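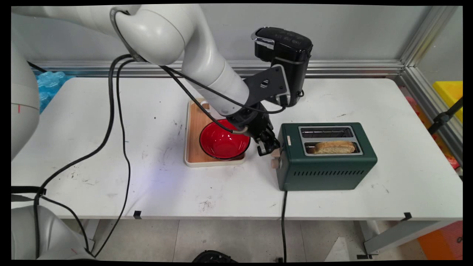 莫尔科姆的亨德里克斯面包房四月重开,凌晨那一炉还在

21/01/2024
阅读时间:12分钟
评论 43 分享 255

先把要紧的说了:亨德里克斯(Hendriks)不关了。或者说,关还是要关一阵子,二月里熄炉,修烟道,换地板,四月重新开门,招牌不换,凌晨那一炉也照烤。接手的是差奈达·凯赛(Chanida Kaewsai)和查林·亨民(Chalerm Hemmin),两位都是镇上的熟面孔,在老码头那边做了好些年的午市小馆子。昨天下午在店里签的字,我就站在放黑麦面包的架子旁边,手里还捏着一个咬了一半的肉桂卷,所以这条消息绝对是热乎的(肉桂卷也是)。

不住莫尔科姆(Molcombe)的朋友可能不明白一个面包房有什么好写的。我刚搬来那年也不明白。那时候我在阿夫贝格(Avberg)上班,每天要赶最早那趟车,天黑得跟锅底一样,整条街只有亨德里克斯的窗户亮着。我英语说得磕磕巴巴,指着柜台说“那个,那个”,埃尔弗里德·库斯特(Elfriede Kuster)也不着急,一个一个问过去,问到我点头为止。后来才知道,我指的一直是她留给自己当早饭的那一个,她给我包起来了,自己啃面包头。这事她讲给很多人听过,每次讲我都想钻到桌子底下去!

埃尔弗里德在这家店干了43年。她不是创始人,创始人是老亨德里克斯夫妇,她最早是来打暑期工的,后来夫妇俩没有孩子,年纪大了,店就慢慢地到了她手里。这一段镇上有好几个版本,有人说是卖给她的,有人说是半卖半送,埃尔弗里德自己只肯说一句:“账早就清了。”那我也就不往下问了。

她要退休的消息是去年秋天传出来的。先是柜台边上贴了张手写的纸,说周末提前打烊,请大家见谅。接着凌晨那一炉停了几天,说是肩膀不行。我们这些常客嘴上都说您好好歇着,心里一个比一个慌。再往后就有人在邮局排队的时候说,看见穿西装的在店门口量尺寸。这一量,量出了整整一个冬天的闲话。

量尺寸的是巴利克斯(Ballix)的人。巴利克斯大家应该知道,阿夫贝格那边开了好几家,卖咖啡和三明治,店面都是一个模样,灰墙配吊灯。他们出的价据说不低,具体数字我问了三个人得到三个答案,就不写了,写了也是害人。我给他们打过电话,接电话的小伙子很客气,说公司对莫尔科姆“仍有兴趣,正在看别的位置”,别的不便透露。所以老电影院旁边那个空铺子将来要是挂出灰招牌,大家别来问我是不是早就知道。

我对巴利克斯没有什么意见,他们家的南瓜汤我还挺爱喝。可是他们早上开门的时间,比我们这里最早一班车晚了一大截。莫尔科姆要赶早的人多得很:去阿夫贝格医院接班的,冷库的,送报的,还有学校食堂的。这些人多少年来都是在亨德里克斯拿一个热面包再上车。司机也知道,有时候看见店里还有人在掏零钱,就多等半分钟。你说这个在合同里怎么写?写不进去的。

恩内卡·奥拉尼扬(Nneka Olaniyan)就是上夜班的,在阿夫贝格医院做护士,她是反过来,下了班坐头一班回程车,到家之前先来买面包,给孩子当早饭。去年十一月她在店里放了个本子,让愿意的人签名,也没写什么大道理,就一句:希望这里早上继续有面包。本子后来签了255个名字,有几个是小孩签的,占了半页纸。我也签了,签的中文名,恩内卡还让我在旁边注个拼音,说万一要念出来呢。

结果还真念了。十二月在社区大厅开会,她从头念到尾,念到我那儿停了一下,抬头看我,我冲她点头,她就很大声地念了出来,四个声调错了三个(我的名字只有三个字,别问我怎么做到的)。全场鼓掌。我到现在走在街上还有人用那个调子叫我。

那次会开得挺长,暖气又坏了,大家都穿着大衣。会上有人提议合伙把店买下来,每家出一点,像别处的村子那样。听着很美,大家也都热血了一阵,后来算到谁凌晨起来揉面,屋里就安静了。我得承认我也低头看鞋了。我早上能按时把自己从被子里弄出来已经很了不起。

差奈达那天坐在后排,一句话没说。散会以后她去敲了埃尔弗里德的门。这是埃尔弗里德告诉我的,她说差奈达站在门口,第一句是:“我不会做黑麦面包,您教不教?”埃尔弗里德说那要看你起得来起不来。第二天凌晨,差奈达和查林一起来了,站在后门口跺脚。第三天又来了。就这么着,从圣诞节前一直学到现在。

我昨天问差奈达,学得怎么样。她笑得不行,说头一个星期的面包“可以拿去垫桌脚”。查林在旁边补充说已经垫了,他们家厨房那张桌子现在很稳。

老酸面种的事我得多写几句,因为签字那天来的人有一半是在打听这个。亨德里克斯的黑麦面包用的酸面种,是老亨德里克斯太太养下来的,平时住在后厨一个带盖的陶罐里,天冷了埃尔弗里德会给它裹条毛巾。镇上关于它的传说很多,说它年纪比桥还大,说它发过一次大水都没事。埃尔弗里德说发大水那次是她抱着罐子上的楼,罐子有事没事她不清楚,她的腰有事。反正,面种留在店里,随店一起交。她另外分了一小份带回家,说退休了也得有个东西要喂。

合同里还写明了几条,差奈达同意我写出来,我就照着我记的写。凌晨那一炉保留,工作日都烤。黑麦、白吐司和罂粟籽小面包这几样不动,配方按现在的来。店员愿意留的都留下,工钱不低于原来。店名继续叫亨德里克斯。埃尔弗里德头几个月每周过来帮一天,之后“看她高兴”,这四个字据说真的用英文写进去了,律师劝过,没劝动。

至于会不会加新东西,会的。查林已经试了一种椰浆小面包,上面撒一点盐,昨天摆了一盘给大家吃,我吃了……不说吃了几个。码头那家小馆子的午市会停掉,这一点有些人要难过了,我也难过,那碗鸡汤面陪我熬过了两场重感冒。差奈达说汤面冬天可能搬到面包房来卖,一天一锅,卖完算数。她说的是可能,你们不要跑去柜台说是我答应的。

接下来说修店的事,这部分有点枯燥,可是跟大家买面包有关系,还是看一眼。

那座砖炉子留着。来看炉子的是潘亚·纳攀(Panya Nakpan),查林的表哥,在别的镇上修烟囱和老炉子,专程来了一趟,脑袋伸进去看了很久,出来一脸黑,说炉膛没问题,烟道里有一段得重砌。他说这种砖现在不好配,要等。等多久没个准话,所以四月哪一天重开,谁也不肯给我一个日子。潘亚只说:“砖到了我就来。”我追问砖什么时候到,他说砖又没给他打电话。

地板也要换。老顾客都知道柜台前面有一块会响的,踩上去吱一声,埃尔弗里德在后厨听见了就知道来人了,比门铃管用。有人提议把这块板子留下来,差奈达说可以问问木匠。我投赞成票。门铃那个声音我一直不喜欢,尖得很。

修店的这笔钱里有一部分是镇上的小店铺补助,2,000镑,刚好够付地板。其余是他们两位自己的积蓄和一笔贷款。差奈达说到贷款的时候叹了口气,查林说到贷款的时候去倒了杯水。我没再问下去。我自己也有贷款,我懂。

熄炉那段时间早上吃什么,这是昨天大家问得最多的。目前的安排是这样:面包照样有,只是不在店里烤。他们借了老码头小馆子的厨房,地方小,一次烤不了多少,品种也只有白吐司和小面包,黑麦要停。早上在车站边上支个摊子,开到头几班车走完。下大雨就不出摊,会在门上贴条子。想要整条吐司的最好前一天说一声,到码头那边说或者跟恩内卡说都行,她主动揽了记订单的活儿,我劝过她,她上夜班呢,她说反正晚上有空档的时候也是喝茶。

订面包我有点个人心得,免费奉送。码头厨房烤的吐司比砖炉子的软一些,水分大,当天切片容易塌,放到第二天再烤着吃更好。买多了就切好片冻上,吃的时候从冷冻里拿出来直接烤,不用化开,火候往上调一点就行。我家那位坚持要先化冻,化出来的面包两面湿中间硬,我们为这件事吵过一个很没有意义的架。还有,涂黄油要趁热,这个不接受反驳。

说回昨天。签字没有什么仪式,就在柜台上签的,埃尔弗里德把称拿开,腾出一块地方,围裙都没解。律师带了支很像样的钢笔,不出水,最后用的是店里记账那支圆珠笔,拴着绳子的,差奈达签字的时候绳子不够长,人得弯过去。签完了大家愣了一会儿,不知道该干什么,后来有人说要一条黑麦,切片,埃尔弗里德就转身去切了。切到一半她停下来,把刀递给差奈达。

我旁边的老先生开始擤鼻涕,很响。我呢,我在吃肉桂卷。

我后来留下来帮忙收盘子,跟埃尔弗里德坐了一会儿。我问她退休第一天打算干什么。她说睡到天亮。想了想又说恐怕做不到,这个身体到点就醒,醒了也没有炉子可看,大概会去车站那个摊子上转转,看看他们的小面包有没有烤过头。我说那您不是等于没退吗。她说那不一样,她现在可以光挑毛病不干活。

她还说想去看一趟海。莫尔科姆到海边坐车并不远,可是面包房一年到头就歇那么几天,歇的那几天她不是修东西就是睡觉。有一年都买好票了,烤炉的门掉了。我问哪一年,她说哪一年都有什么东西掉了。

我在这个网站上写镇上的消息也写了好些年,写得最多的是停水、路灯和谁家的猫,写铺子的消息多半都是关门。鞋匠那家关了,卖毛线的关了,影院旁边那个铺子换了多少次招牌,我自己都记乱了。每次写完下面都有人留言说真可惜,小时候常去,我有时候会忍不住想,那您上一次去是什么时候呀?当然我也没资格说别人,毛线店我一共就进去过一回,进去躲雨。所以这次能写一条店还开着的消息,我昨晚高兴得睡得很晚,今天早上差点没赶上最后一盘罂粟籽的。

也有人不满意,写全一点,免得说我光挑好听的。住在面包房后街的几户,对凌晨的动静有意见不是一天两天了,主要是送面粉的车,倒车的时候嘀嘀嘀地叫,冬天窗户关着还好,夏天真是够受的。我有个朋友就住那儿,她爱吃那家的面包,也恨那辆车,两样都是真心的。差奈达说已经跟面粉商谈了,改成下午送,后门那边腾个地方存。能不能一直做到,看看再说,我朋友说她会记着的。

还有价钱。黑麦面包重开以后要涨一点,差奈达没有绕弯子,面粉和电都涨了,埃尔弗里德前两年一直没舍得涨,说白了就是她自己在往里贴。白吐司先不动。收摊前一小时的打折还有,学生拿学生证买小面包的老规矩也还有。昨天有位太太当场说涨价她就不来了,说完买了两条走了,说是冻起来。

最后几件小事。店里墙上那些老照片会先取下来,放在埃尔弗里德家里,重开再挂回去,谁家里有旧照片愿意借来翻拍的,可以交给她,背面请写上名字。店里还有一抽屉别人落下的东西,手套、眼镜、一把挺好的伞,熄炉之前请来认领。那把伞有木头把手,上面刻了字,我看了,不告诉你们刻的什么,说得对才能拿走。

熄炉前最后一天会烤到面粉用完为止,哪天我到时候再发一条。想要黑麦的请早,我是一定会去的,而且我住得近,你们抢不过我。

读者评论

后街的窗户:我就是文里那个朋友。是的,我会记着的。嘀嘀嘀。

早班车常客:头一班车的司机让我转告,摊子请支在站牌左边,右边他停车开门会撞到。还有他要一个罂粟籽的。

小满妈妈:太好了太好了!我女儿就是签名占了半页纸的那几个之一,她今天问我她是不是救了面包房,我说是。

P. 老杨:烟道重砌,砖如果实在配不到,可以去问问阿夫贝格旧货场,去年拆洗衣房的时候拉过去一批老砖,不知道尺寸合不合。

作者回复 P. 老杨:转给潘亚了!他说周末去看,还问您贵姓,我说写着呢。

黄油趁热:黄油那条我不同意。先晾一下再涂,才有一层能咬到的黄油。

作者回复 黄油趁热:那您这个网名是怎么回事???

Lena在莫尔科姆:冻面包直接烤这一条我今天早上试了,确实好。以前我也是先化冻的那一派,跟你家那位握个手,劝他投降。

码头边的阿成:面包房保住了当然高兴,可我的鸡汤面呢,我每天中午都在那里吃。一天一锅够谁喝啊,能不能也放个本子让我们签名。

椰浆派:有没有人知道那个椰浆小面包什么时候正式卖?我昨天去晚了,盘子里只剩盐。

路过看看:那把伞是不是刻着一个“走”字?

作者回复 路过看看:不是。下一位。

显示更多评论

分享 255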